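3.2 Blocks, bins and the matter of mess

It would be fair to ask why we spent so long choosing something as plain as a box of blocks, and we did ask ourselves more than once over the summer at Hullunholm. Our first set, borrowed from the Eltia sorting study, came in 16 shapes, and although it was a lovely thing to handle, people who were asked to judge how untidy a heap looked kept talking about the shapes instead (the arches were great favourites). We therefore settled on one simple form, the rectangular block, and let colour and position do all the work. The Stasico set grew out of that decision, and it has served us well through around 3000 arrangements, each one rated for untidiness by 4 readers.

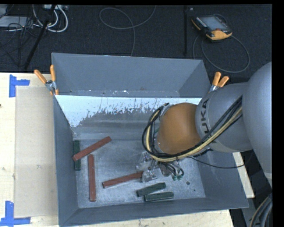
Figure 4. Rectangular blocks in two colours in the grey metal bin.

Untidiness, as our raters understood it, had less to do with the number of blocks than with how they touched and crossed. Piles spread evenly over the floor of the bin were often called "fairly neat", even when no two blocks were parallel. One block lying across another, as the reddish-brown one does over the dark green one on the left in Figure 4, was enough to pull a rating down sharply, and a block close against the wall had a similar, if gentler, effect. We had rather expected colour to matter more than it did. Tse's scale, which we describe in Section 3.3, treats crossings and wall contacts separately for this reason, and we have kept to it throughout.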